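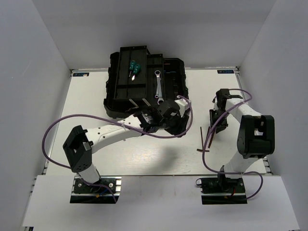 How often should a shared toolbox be inspected?
Every shared toolbox is inspected once a month and again whenever it is returned from another work area. The person who signs for the inspection is responsible for the entries on the checklist until the next one is filed.

Komora Workshop, Skemden Site
Hand Tool and Toolbox Safety Checklist
Form completed 2022-03-12

Scope: open toolboxes kept on work tables, with the screwdrivers, wrenches and small parts stored in them. Power tools and measuring instruments are covered by separate forms. Mark each item Pass, Correct or Remove. A comment is required for every item not marked Pass.

1. Toolbox body and trays

1.1 Body free of cracks and broken corners. Pass.
1.2 Raised trays seated firmly and level. Pass.
1.3 Dividers in place. Pass.
Comment: Small dividers may be moved to suit the contents. They may not be left out of the box.
1.4 Trays clean and free of metal chips. Correct.
Comment: Fine chips in one tray at the Bakilana bench. Use a brush and pan. Compressed air is not permitted for this purpose.
1.5 Loaded weight within the site limit for a one-person lift. Pass.

2. Screwdrivers

2.1 Handles free of splits, oil and loose covering. Pass.
2.2 Shafts straight when rolled on a flat surface. Pass.
2.3 Tips square and not rounded or chipped. Remove.
Comment: One flat tip worn on the Bakilana bench. Tool tagged and withdrawn. Tips are not to be reground on site.
2.4 Stored in the tray assigned to screwdrivers, tips pointing the same way. Correct.
Comment: Staff are reminded to lay screwdrivers parallel to the long side of the tray. A tool lying at an angle is easily caught by a sleeve.

3. Wrenches

3.1 Rings and jaws free of cracks and spreading. Pass.
3.2 Size markings readable. Pass.
3.3 No sign of hammer blows or use with an extension pipe. Pass.
3.4 Stored lengthwise, not projecting past the tray. Pass.

4. Small parts and loose pieces

4.1 Compartments hold only the parts assigned to them. Correct.
Comment: Mixed fasteners found at two benches. Sort at end of shift.
4.2 Metal strips and offcuts kept inside the box or in the scrap bin. Correct.
Comment: Loose strips must not overhang the edge of a toolbox. Ends are to be deburred before storage.

5. Table and surroundings

5.1 Toolbox set at least 10 inches back from the front edge of the table. Pass.
5.2 Table surface stable and dry. Pass.
5.3 Lids, where fitted, closed before the box is carried. Pass.

Follow-up

Items marked Correct are to be closed within 5 working days. Items marked Remove stay in the locked cabinet until replaced through Femimden stores. Completed forms are kept at the site office and remain open to any employee on request. The annual review of this checklist takes place in November.

Komora Workshop, Skemden Site | Contact the site office | All rights reserved | Back to top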